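Jaw Fragments Point to a Smaller Early Crocodile Relative

Two pieces of lower jaw from the Fellside quarry belong to a crocodile relative that grew no longer than 7 feet, according to a study out in August. Earlier work on the same rock layer had described an animal nearly twice that size.

The pieces were dug out separately and stored in different drawers. When the team put them side by side, the broken edges matched. The joined jaw has sockets for 54 teeth, more than in any related animal of that age.

The team compared it with 134 skulls and jaws, including a large set from the Nyanda beds. Growth lines in the bone show the Fellside animal was an adult when it died.

What it ate is still an open question. The narrow snout suggests fish, but no stomach contents have been found. 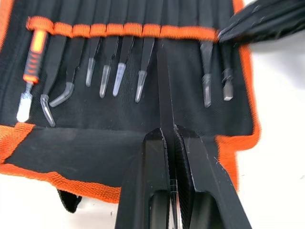 Fossils & Prehistory

The Jalulska museum will show a cast of the jaw this fall. The original stays in storage for further scans.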